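4.2 Segmenting soft and thin objects

The grasp planner in Elik takes a single overhead color image and returns a ranked list of candidate contact points. Before it can do that, the table has to be split into objects and background. For rigid items with a clear outline this step caused few problems. Most of our failures came from two other groups: fabric items, which have no fixed shape, and thin items such as straps, cables and tape.

We trained the segmentation network on 2979 labeled tabletop images. Each mask was drawn by one annotator and checked by another. When two parts of the same object were joined only by a strap, annotators were told to keep them under one label. The area enclosed by a strap was labeled as table. This rule matters to the planner, which otherwise places contact points in the middle of the loop, where there is nothing to hold.

The first version of the network did not learn the rule well. It filled small loops and broke long ones into pieces. Đạt Lưu traced part of this to the downsampling stage, where a strap only a few pixels wide could vanish from the feature map. We added a skip connection at half resolution and a boundary term to the loss, and left the rest of the network as it was.

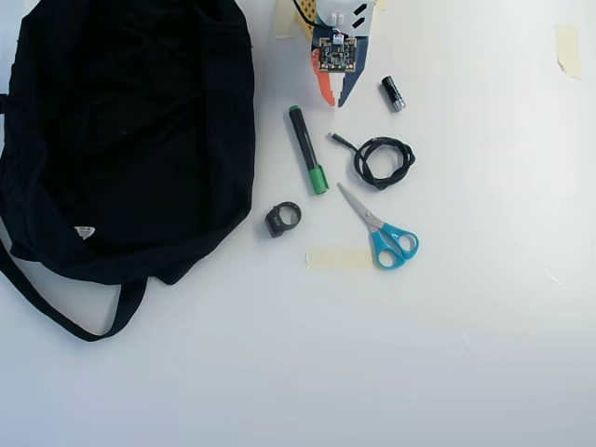 Figure 4. Tabletop with a black fabric bag, a coiled cable, a marker, scissors and other small items.

Dark objects on a white surface should be easy to separate from the background, and they are. The difficulty is inside the object. Folds in black fabric carry very little texture, and the network tends to read a deep crease as a border between two items. When this happens the planner treats one bag as several objects and ranks the pieces separately. We handle it with a merge step that joins neighboring masks when the color on both sides of the border is close and the border itself is short compared with the outlines of the two masks.

The merge step has a cost. Two black items that touch each other can be joined by mistake, and a cable resting on dark cloth is nearly always lost. We accept this for now – a missed cable leads to a skipped pick, while a split bag leads to a bad one.

Tape fixed to the table needed its own class. It is part of the work surface as far as the planner is concerned, but the early network marked it as a pickable object with high confidence. Relabeling the strips as "fixed" in 1633 of the training images removed most of these detections. Tape under or next to a tool remains a weak point, and the mask of the tool sometimes grows to include it.

The planner reads the masks through the Dirkemano interface, which passes five candidates per object along with a score for each. Candidates closer than five millimeters to a mask border are dropped, except on objects marked as thin. The motion side of the system, described in Section 4.3, makes no use of the class labels and sees only the contact points and the approach direction.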